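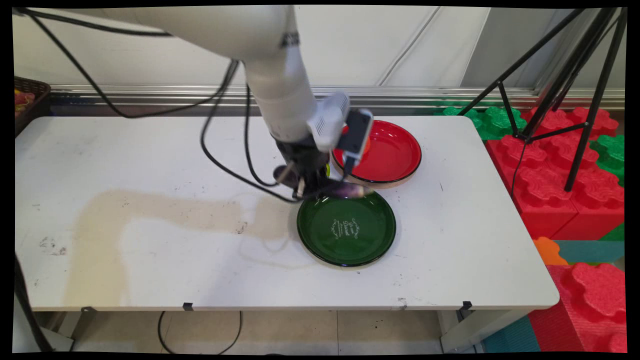 Setura Kitchen Notes

This is my pile of vegetable recipes, kept as plain text files with a little table on the side that says what's in them. It started as a folder on my laptop called "food stuff" and grew until I couldn't find my own eggplant stew in it, so I gave it a name and some rules. If you cook and you don't mind text files, help yourself!

What's in the box

There's a recipes folder with one file per dish, a pantry file where I keep notes on oils, salt and spices, and a table called index.csv. The index has one row per recipe. The columns are title, main vegetable, season, minutes, servings, source and tried. "Tried" is either yes or no, and yes means I cooked it in my own kitchen in Berkmont and ate it for dinner. I don't put a yes on something I only read (I used to, and I paid for it with a very sad zucchini loaf).

Eggplant is way over-represented. I know. I love it, and it grows like crazy here in late summer, and my neighbor on the Altach side of the road leaves bags of it on my porch. If you're after a fair picture of what people eat, please look somewhere else. Potatoes are thin on the ground and I've hardly touched mushrooms. Pull requests for mushrooms are very welcome.

Where the recipes come from

Most of them are mine or came down through my family. A batch of 20 came from Leszek Czerwiński, who typed up his mother's notebook and sent it over in one giant email with no line breaks. I split them up by hand, so if the beet soup suddenly tells you to core an apple, that one's on me. His files have "LC" in the source column. Another handful came out of the potluck we do at the Moreira hall every February, and those say "Moreira" and nothing more, mostly when the dish was on the table and the cook had gone home before I got to ask.

Nothing in here is copied out of a published cookbook. If you spot something that looks like it was, open an issue and I'll pull it.

How a recipe file is laid out

Title on the first line, blank line, then a short note (where it's from, who liked it, what I'd change). After that come the ingredients, one to a line, amount first. Then the steps, in normal sentences. I don't number the steps. I tried numbering them, and then I'd add one in the middle and have to fix all the rest, and I'm not doing that again.

Amounts are in cups and spoons, oven temperatures are in Fahrenheit. There's a small script called convert.py that turns everything metric. It handles "a pinch" by leaving it alone and it gets confused by "one fat onion", so read the result before you shop off it.

Stuff I know is wrong

The minutes column is optimistic. I time from when the pan goes on the stove, so the chopping isn't in there. For anything stuffed or rolled, add a good chunk of your evening.

There are 7 recipes with no servings listed. Those come from the notebook, where the only hint is "enough".

Salting eggplant: the older files tell you to salt the slices and let them sit for 50 minutes. The newer ones skip it. I changed my mind partway through and never went back to fix the old ones. For frying I still do it, for roasting I don't bother, and for the smoky dip it makes no difference that I can taste. Somebody opened an issue to argue about this and you're welcome to join in.

Season is for where I live. If your tomatoes come in at a different time, just ignore that column or make your own.

Using it

Download the folder, open index.csv in whatever you like, and go from there. To find things you can make on a work night, sort by minutes and see the warning above. The search script takes one word at a time: search.py eggplant, search.py lentils and so on. Two words will make it fall over. It's on my list.

License and thanks

Use the recipes however you want, print them, change them, cook them for money. If you share the whole set, keep the source column in, please, as Leszek asked for his mother's dishes to stay marked as hers.

Changes in the last round

Added 5 soups. Fixed the rice amount in the stuffed peppers (it was double, sorry). Took the fennel salad out of "winter". Renamed the file with the accent in it that kept breaking on Windows. The pickled carrots are still missing their vinegar amount, I have to call my aunt.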